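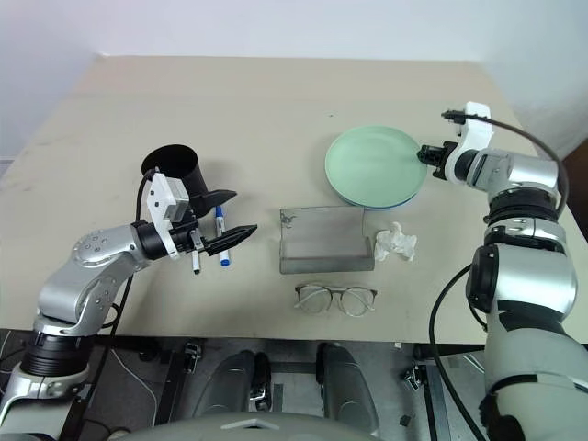 Dreltska Community Help › Home & Workshop Automation › Bench Robotics Club

**Can a two-armed robot clear a desk yet, or should I carry on nagging?**

Posted by **Digby Doolan**, December 16, 2019

I run a small framing workshop and share the office behind it with my brother-in-law, who leaves things on the desk the way trees leave leaves. By the end of the day there's always a plate, a cup, pens, his glasses out of their case and a used tissue. I've been clearing it up myself for 16 years and I'd like to stop.

I've been reading this club's pages on the quiet and I see that two arms and a pair of grippers is the sort of thing people now have on a bench, with a table in front of it and much the same rubbish on top as I have at home. So I'd like a straight reply from someone who has tried it. If I put a plate, a cup, a couple of markers, a pair of specs, an open glasses case and a tissue in front of a machine like that, could it sort the lot out with me in the next room? By sorted I mean plate to the sink end, pens in the cup, specs in the case, case shut, tissue in the bin.

I don't need it to be quick. I'd settle for slower than my brother-in-law, which gives you a great deal of room. I can do basic wiring and I once mended a mitre saw, but I've never programmed anything beyond the central heating, and that's on for 2 hours in the middle of the night as we speak.

Budget is whatever I can get past my wife, who thinks a tray would do it.

---

**Charoen Limsakul**

Some of it. I'll go through your list from easy to horrid, because "clearing a desk" sounds like one job and is really five or six with very different tempers.

The tissue is the easy one, which surprises people. A crumpled tissue has points sticking up all over it, you can grab it nearly anywhere, and if you squash it no harm is done. A clean flat tissue is another matter. Tell your brother-in-law to keep crumpling.

Markers are fine if they're lying apart from each other. Two fingers close across the barrel and up it comes. Getting it into the cup is where the evening goes. You need the cup standing up, you need the pen turned so it points down, and you need the arm to know how far the pen sticks out below the fingers. We used to miss the rim and push the whole cup off the far side of the table. With two arms you can have one hold the cup while the other posts the pen, and that helped us more than any clever software did. Do the cup first, then the pens.

A plate is awkward for a two-finger gripper. You can't pick it up from the middle, so it has to be taken by the rim, and then all the weight hangs off one side and it droops. If the rim sits low to the table there's very little to get hold of. What works for us is to slide it to the edge of the table with one arm until a bit overhangs, then pinch the overhanging bit with the other. Please practise with plastic. I now own 1 saucer from a set of six.

Glasses into the case is the horrid one. Thin frames, clear lenses that depth cameras tend to look straight through, and arms that have to be folded in the right order before the thing will go in. Then you have to shut the case without nipping anything. On our bench, with the Suter arms and someone watching, we tried that 40 times last September and got the specs in and the case shut 16 times. I was rather proud of that until my daughter asked whether the other pairs were all right. (They were old ones. Mostly.)

Now the part you won't like, which is "with me in the next room". When it goes well we leave it alone and drink our tea. When it goes badly it goes badly in silence, and a gripper that has missed a marker will carry nothing to the cup with great care and let go of it. You can add a check after every grasp – are the fingers further apart than they would be when empty – and you should. But for a desk that's different every night I'd still stay within reach of the stop button.

If you want to have a go, I'd start like this:

- Pick one thing. Pens in a cup is good, and it'll keep you busy all winter.
- Fix the table and the arm mounts so that neither can shift. Half our "software faults" were a leg on a bit of carpet.
- Tidy your cables before the first run, and leave slack for the wrist to turn. Then move each joint as far as it'll go by hand, slowly, and watch what pulls.
- Use a plain tabletop in one colour. Wood grain gave our camera ideas.
- Tape down nothing you're going to want back.

A full desk took us 45 minutes on the one night everything went in, specs included. By hand it's quicker to do than to complain about.

---

**vomov_fan_2**

get a Vomov. my mate has one for his shop floor and never sweeps. does the corners and everything

---

**Charoen Limsakul**

That's a floor sweeper. It's very good at floors. Put it on Digby's desk and it'll clear it, I grant you, in the sense that everything will then be on the floor.

---

**Lüthi_workshop**

Agree with Charoen on nearly all of it, but I'd stick up for the plate. If you can change the fingertips, glue a strip of soft rubber on the inside of each and file the ends down thin. Ours gets under a low rim most of the time without the sliding business, though it does want to come in nearly level with the table and you need to be sure the knuckles won't scrape.

For glasses we cheated. We leave the case open on the desk, always the same way round, with the specs set down folded and lens side towards the edge of the table. Then it's only pick up, put in and close. Whether your brother-in-law can be trained to put them down like that is outside what this club covers.

Also, how deep is your desk? Two arms take up more elbow room than you'd think and ours spent their first week hitting each other.

---

**Digby Doolan**

Thank you both. Desk is shallow and against a wall. I've shown him the bit about folding the specs and he says it sounds like a lot of work. My wife has bought the tray. I'm going to try the pens anyway and will report back if I get one in.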